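Keeping White Floor Tile White

I mop ours on Mondays, before the dog gets muddy again (he will, he always does!). Warm water, a squirt of dish soap, and a mop that's wrung out hard. Too much soap leaves a film and then every footprint shows.

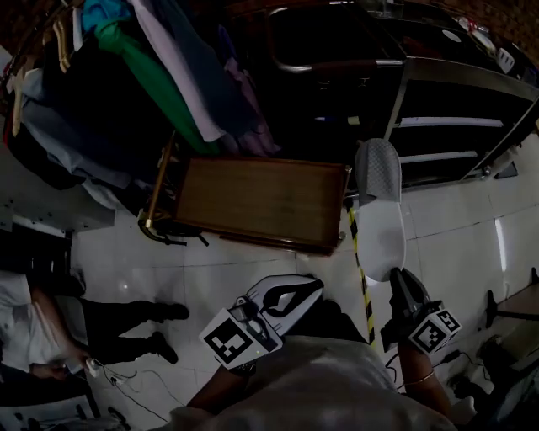
Grubby grout

Baking soda and a little water, mixed to a paste. Leave it 5 minutes, scrub with an old toothbrush, then rinse twice. My knees only last 4 rows at a time, so I spread it over the week.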